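4. Work Practice and Findings

4.1 Setting

The study took place at Distska, a firm that prepares and checks office furniture before it goes out to rental customers. Until February the checks were done entirely by hand. A worker opened every drawer, looked inside, moved whatever had been left on or in the desk, closed the drawer again and signed a sheet. The job is simple to describe and tiring to do over a full shift, mostly on account of the bending.

The firm now plans to hand part of this work to a robot arm running a learned policy. The policy is trained on demonstrations that the checkers record themselves, using hand-held grippers in place of their own fingers. We call this arrangement Sorkader in the rest of the paper, after the name used on the shop floor. The people giving the demonstrations are the same people whose task is being automated, and this is the main reason we chose the site.

We collected 499 demonstrations in all. Of these, 38 were thrown out by the workers before we had seen them, for reasons discussed in 4.3. We also held interviews with the checkers and kept field notes. Interviews were recorded with consent and transcribed by the first author. The last field visit was on August 14, 2022.

4.2 Learning to work through the gripper

Recording a demonstration means doing a familiar job in an unfamiliar way. The gripper is larger than a hand and its camera sits behind the jaws, so the worker has to think about what the camera can see as well as what the hand is doing. Checkers who had opened drawers for years without looking at them now had to approach from the front, keep the wrist level and slow down near the edge of the drawer.

Several said that their first attempts felt clumsy. One checker compared it to writing with the wrong hand. Speed came back after a few sessions, but the order of the steps stayed changed. By hand, most checkers pulled the drawer with one hand while already clearing the desktop with the other. With the grippers they finished one thing before starting the next, and some kept this habit when they went back to ordinary checking.

The work also became more social. A hand check is done alone. Recording was done with colleagues in the room, and with them came comments, waiting and a certain amount of advice.
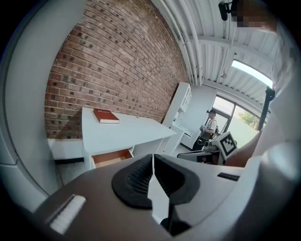
Fernanda Meireles: I don't mind the gripper. What I mind is that when I did it by hand I decided when a drawer was fine, and now I have to do it so that somebody else can see it was fine. It's the same drawer. I'm slower and I talk more, and at the end of the day my back is better and my head is worse.

Her remark touches on two points that came up in most interviews. The first is that the physical load and the mental load moved in opposite directions. The second is that judgments which used to stay with the worker now had to be made visible in the recording. A checker who gives a drawer a quick glance and moves on has done the job. A demonstration of the same glance teaches the policy very little, and the checkers understood this early.

4.3 Deciding what counts as a good demonstration

At the start the engineering side gave a short written rule: the drawer must be reached, handled and left in a known state. The checkers found the rule too loose. Within the first weeks they had agreed among themselves on stricter terms, which were never written down until we asked. A demonstration was dropped if the gripper knocked the desk, if the worker stopped partway to talk, or if the drawer was pulled at an angle. The discarded recordings mentioned in 4.1 were all removed on these grounds.

Small objects caused the most disagreement. Some checkers held that anything left in a drawer should be treated as part of the task, while others wanted a separate set of recordings for it. The engineers had no firm view. The question was settled by practice – whoever was recording that day chose, and noted the choice on the log sheet.

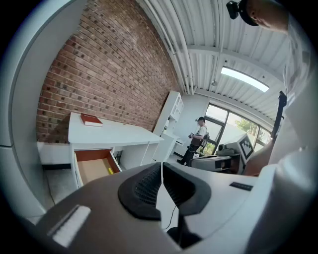 Figure 1. Recording area with the desk drawer open. A small yellow object lies inside the drawer.

Lurdes Cordeiro, the longest-serving checker at the site, kept her own list of cases she thought the robot would get wrong. By our last visit it had grown to four pages. Most entries concern drawers that stick, drawers that slide back by themselves, and things lying close to the front edge. The engineers asked for a copy and used it to plan the next round of recording. The list took many hours to write, and none of that time appears in the work plan or in her pay grade.

4.4 Two hands, one task

Later sessions used a gripper in each hand. This came closer to the way the checkers had worked before, and they preferred it. It also took up more space. The area around the desk had to be arranged so that one person could stand at it with both arms forward, and others learned to keep back during a recording.

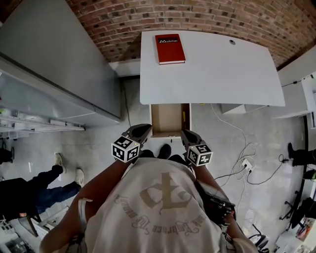
Figure 2. Two-handed work at the desk, seen from the worker's side. Each gripper carries a cube marker.

Two-handed sessions were more demanding to set up. A session of 200 recordings was planned as a single block and was later split, at the checkers' request, with breaks decided by the person holding the grippers. The managers had expected the split to slow things down. We do not have the figures to say whether it did, as the two kinds of session were run on different desks.

4.5 What the workers expect

Opinions on the planned robot were mixed and did not follow age or years of service. Some checkers looked forward to less bending. Others asked who would be called when the arm failed, and whether that person would be paid as a checker or as a technician. Distska had given no answer to this by the end of our study. A related question, raised twice in group interviews, was whether a worker could later ask for their own recordings to be taken out of the training set. The consent form covered our research use only and said nothing on the point. We return to it in Section 5.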